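Skammont 2: evaluación de un método de aprendizaje por imitación con corrección parcial en tareas bimanuales de clasificación

Reseña técnica. Kanako Fujimoto, 27 de agosto

Skammont 2 es un paquete de entrenamiento y ejecución para estaciones de dos brazos. Su aportación es un procedimiento de ajuste que sus autores, el grupo Hameva, denominan corrección parcial: el operador interviene sobre un solo brazo mientras la política sigue gobernando el otro, y el tramo intervenido se incorpora al conjunto de entrenamiento con un peso distinto al de las demostraciones completas. La versión anterior exigía tomar el control de ambos brazos a la vez.

La reseña cubre el método, la instalación y el comportamiento en una tarea de clasificación y agrupado de cestas de plástico por color. No cubre el módulo de planificación por lenguaje, que se distribuye aparte y que en nuestra configuración permaneció desactivado.

Qué propone el método

El punto de partida es una política que predice bloques de acciones a partir de las imágenes y del estado articular. La salida contiene las consignas de los dos brazos en un único vector. En la clonación de comportamiento convencional, cuando la ejecución se desvía, la corrección se graba como un episodio completo y sustituye a la acción prevista en todas las dimensiones. El problema es conocido: el operador que solo quería recolocar una pinza acaba moviendo también la otra, y ese movimiento accesorio entra en los datos con la misma autoridad que el relevante.

Skammont 2 introduce una máscara por brazo. Durante la intervención, las dimensiones del brazo libre conservan la predicción de la política y quedan excluidas de la función de pérdida; las del brazo intervenido se entrenan con el peso de corrección. El peso es un hiperparámetro global. Habría sido preferible que dependiera de la duración del tramo, porque las intervenciones muy breves apenas influyen en el gradiente y las largas tienden a dominarlo.

La segunda modificación afecta a la transición. Al devolver el control, el paquete interpola entre la última consigna del operador y el primer bloque predicho. La interpolación es lineal en el espacio articular y no comprueba colisiones entre brazos. La documentación lo menciona en una nota al final del capítulo de seguridad; debería figurar al principio.

Montaje

Las pruebas se hicieron en la estación de mesa de nuestro laboratorio. La tarea consiste en recoger cestas negras y amarillas repartidas sobre el tablero y dejarlas agrupadas por color. La elección de las cestas responde a dos propiedades: las paredes ranuradas producen una apariencia que cambia mucho con el ángulo, y el borde admite varios agarres válidos. Un método que promedie entre agarres se delata pronto.

Asuka Kaneko se encargó de la teleoperación y Floarea Furtună del entrenamiento. El conjunto inicial constó de 26 demostraciones, una cifra deliberadamente baja. Con conjuntos mayores la diferencia entre métodos de corrección se reduce y la comparación pierde interés. A partir de ahí se efectuaron tres rondas de corrección parcial, con reentrenamiento desde el último punto de control y no desde cero, tal como recomienda el manual.

La disposición inicial de las cestas se variaba a mano entre ejecuciones. Se admitieron cestas volcadas, inclinadas y próximas al canto del tablero. Esta última condición es la más exigente, dado que la cesta puede ceder al primer contacto si la pinza entra con demasiada componente horizontal.
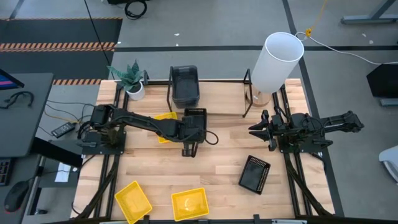 Comportamiento en ejecución

Con la política inicial, el defecto dominante era la aproximación. La pinza descendía entre dos puntos de agarre plausibles y cerraba sobre una pared en lugar de hacerlo sobre el borde. Es el promediado que cabía esperar con pocas demostraciones. Tras la primera ronda de corrección, el descenso se volvió más decidido, aunque apareció una preferencia marcada por el lado de la cesta más cercano al brazo, incluso cuando el lado opuesto dejaba más espacio.

La segunda ronda se dedicó a las cestas inclinadas. Los resultados mejoraron de forma clara en las negras y menos en las amarillas. Furtună atribuye la diferencia a la composición del conjunto: las correcciones sobre cestas negras fueron más largas y, con un peso global, arrastraron el ajuste. Repetimos la ronda recortando los tramos a una duración uniforme y la asimetría disminuyó. No desapareció.

En la tercera ronda se corrigieron casi exclusivamente las zonas próximas al canto. El comportamiento resultante es correcto y lento. La política aprende a detenerse antes del contacto, y esa pausa se contagia a posiciones del centro del tablero donde no hace falta. El manual describe el efecto como «prudencia heredada» y propone rebajar el peso de corrección. Al rebajarlo se recupera velocidad a costa de volver a empujar alguna cesta fuera del tablero.

El brazo libre merece un comentario separado. Con corrección completa, el brazo en espera tendía a derivar tras cada reentrenamiento, arrastrado por los pequeños movimientos del operador. Con la máscara activada, la postura de reposo se mantuvo estable en las tres rondas. Es el resultado más sólido del paquete y, para tareas en las que los brazos actúan por turnos, justifica por sí solo la actualización.

En tareas con acoplamiento real el balance es otro. Probamos una variante en la que una cesta debía pasar de una pinza a la otra. La corrección parcial genera aquí datos incoherentes: el brazo intervenido se adapta a una trayectoria del brazo libre que la política modificará en el siguiente entrenamiento. La entrega se degradó entre la primera ronda y la segunda. Para este caso hay que volver al modo completo, que sigue disponible mediante una opción de configuración.

Instalación y herramientas

La instalación requiere el entorno de control Gamance, del que hereda los nombres de las articulaciones y los límites de velocidad. La conversión de nuestros registros antiguos funcionó tras corregir a mano el orden de las cámaras, que el conversor asigna alfabéticamente y sin aviso.

El editor de intervenciones es la parte menos acabada. Permite ver el inicio y el final de cada tramo y desplazarlos, pero no ofrece deshacer. Ayane Nagano, que revisó todos los episodios, terminó editando los archivos de índices con un guion propio. El formato es texto plano y está bien documentado, de modo que el rodeo es asumible.

El registro de entrenamiento separa la pérdida de demostración de la pérdida de corrección. Es un detalle menor que ahorra mucho trabajo de diagnóstico.

Sobre el resultado publicado

El informe que acompaña al paquete, firmado por Kolbrún Þorgeirsson, sostiene que la corrección parcial alcanza el rendimiento de la completa con menos tiempo de operador. Nuestra experiencia es compatible con esa afirmación en tareas por turnos. El informe, sin embargo, mide el tiempo de intervención y omite el de revisión posterior, que con el editor actual no es despreciable. Tampoco incluye ninguna tarea de entrega entre pinzas.

Echamos en falta una ablación del peso de corrección. El valor por defecto se presenta como robusto, pero el informe solo muestra curvas para ese valor. En la estación que utiliza el laboratorio Hirose, con el que intercambiamos configuraciones en marzo, el ajuste adecuado resultó ser distinto del nuestro, y en ninguno de los dos casos coincidió con el predeterminado.

Valoración

A favor: máscara por brazo bien implementada, postura de reposo estable, registros de entrenamiento separados, formato de datos legible.

En contra: peso de corrección global, interpolación de retorno sin comprobación de colisiones, editor sin función de deshacer, conversor que reordena las cámaras.

Recomendable para laboratorios que ya trabajen con Gamance y cuyas tareas no exijan coordinación simultánea. Quien parta de la versión anterior puede conservar sus puntos de control, siempre que vuelva a generar las estadísticas de normalización antes del primer reentrenamiento. El paquete no lo hace automáticamente y la política carga sin errores con las antiguas.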